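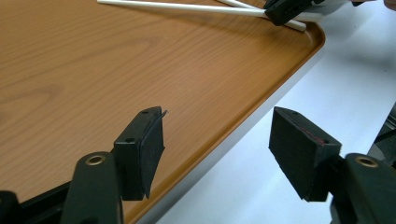

About Us: The Time Our Grippers Let Go

Home | About | Shop Notes | Contact

Hi, we're Plikameck! We're a tiny shop that teaches grippers to do table chores, and I get asked about the August mess more than anything else, so here goes.

We'd run the Rewi hand through 300 clean tray pickups (I was so proud) and then it started dropping everything. I blamed the Clirix software for 2 whole days. Wrong! The glue behind one of the foam pads was letting go, so the pad slid a hair every time the fingers closed. One tray went off the table and landed right by my foot – empty, thank goodness.

Now we tug on every pad before we power up, and they all get swapped at 700 grips, worn or not. Black foam, two fingers, a wood-grain tray: that's pretty much my day, and I love it. Come by any Thursday and try to make it drop something.

Comments

traydad: Same thing with our Remico pads. Which glue are you using now?

benchmouse: My first set quit at grip 439. Always tug!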